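Four-in-a-row game, discs fall straight through
2 min read

Sandra Treloar
Bought a used four-in-a-row set at the Heslow swap on Tuesday. Navy grid, yellow and red discs. Anything dropped in column three lands on the table. The slider at the bottom looks shut to me. Can it be fixed, or do I need a new grid?

Dumlao
Throw it out, they cost next to nothing.

Hundix
Don't throw it out. The slider is probably bowed in the middle. Take it off, lay it flat under some heavy books overnight and snap it back on. Then try one disc at the bottom of each column before you play. Mine is a similar set, and the discs have a ridged edge that can catch on a bent slider.
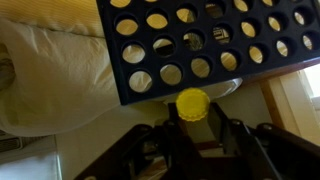 Yellow disc against the lower rim of the grid.

If it still drops discs, put a strip of tape along the slider. I've played up to 300 games on mine that way.

Comments

Virnus: Books worked on ours too.

Sandra Treloar: It was bowed. Under the books now.

Virnus: Check the feet while you have it apart.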